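# Workspace safety check, Fleltdale office, second floor

February. Checked by Anjani Harahap, comments by Melahat Kocabaş where marked MK.

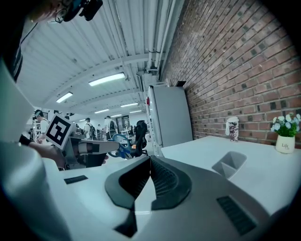 Floor area is 3,793 square feet by the lease drawing. Walked once before lunch with people working and once after 6 p.m. with the lights off. Items marked OPEN need a name against them before the next check.

## Seating and desks

- [x] Office chairs: backrests tight, height levers hold.
 - Black mesh chair: fine. MK: push chairs in when you get up. Two people have caught a foot on the base.
- [x] Desk edges and corners, no splinters or sharp trim.
- [ ] Chair with the noisy caster, window side. OPEN
 - Akgül quoted 426 for a full set of casters, all chairs. We only need one chair done. Asked again.

## Shelving

- [x] Left wall shelving stands level, does not rock.
- [x] Heavy items on the lower shelves.
- [ ] Load label. Old one says 200 lb per shelf but it has peeled and the last digit is hard to read. OPEN
 - MK: I would print a new one and tape over it.
- [ ] Nothing stored on top of the units. One carton up there in the evening, taken down during the walk.

## Cords and cables

- [x] No cables across the main walkway.
- [x] Power strips not chained.
- [ ] Cables worn or carried by people: clip them so they don't hang where a chair arm can hook them. Talked about it with the morning group. Recheck.

## Scissors, clamps and small hand tools

- [x] Scissors go back in the drawer, points down.
- [ ] Tool drawer sticks halfway and has to be yanked. OPEN
 - Candle wax on the runner helped for a while last year.

## Lighting

- [x] Work area bright enough at all desks.
- [x] Exit sign lit with the room lights off.
- [ ] One Illance panel by the rear door flickers when first switched on - stops after around 2 minutes. Reported to the building.

## Exits and first aid

- [x] Both doors open fully.
- [x] Extinguisher gauge in the green.
- [ ] First aid box: low on small bandages, eye wash past its date. OPEN
 - MK: ordering from Nurnville with the coffee filters.

Drawer and eye wash first, please. The caster can wait for the new quote.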